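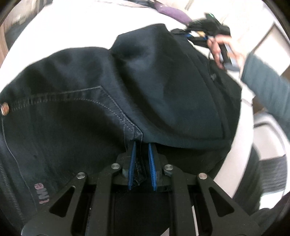
So when did Cozma first see a proof of the covering lemma? In October of her second year, in a seminar run by Florin Stoica, going by the notebook she kept that term.

I spent a good while with that notebook, and I like it a lot – she crosses things out, starts over, and argues with Stoica in the margins. It runs to 38 pages, and the lemma takes up six of them.

Figure 2. Teaching posts held by Alina Cozma before her thesis, by school year.

Her thesis came later, under Liviu Mihăilă, and it's only 26 pages long. Begović thinks Mihăilă wrote the last section himself. I don't buy it. The wording there matches Cozma's letters to Lucian Ciobanu (I've read all 200), right down to her habit of calling every constant k. What I can't settle is why she left the university for the high school in Drullgate. Her letters skip that whole winter, and Mihăilă's papers are no help either – see Section 5 for what's left of them.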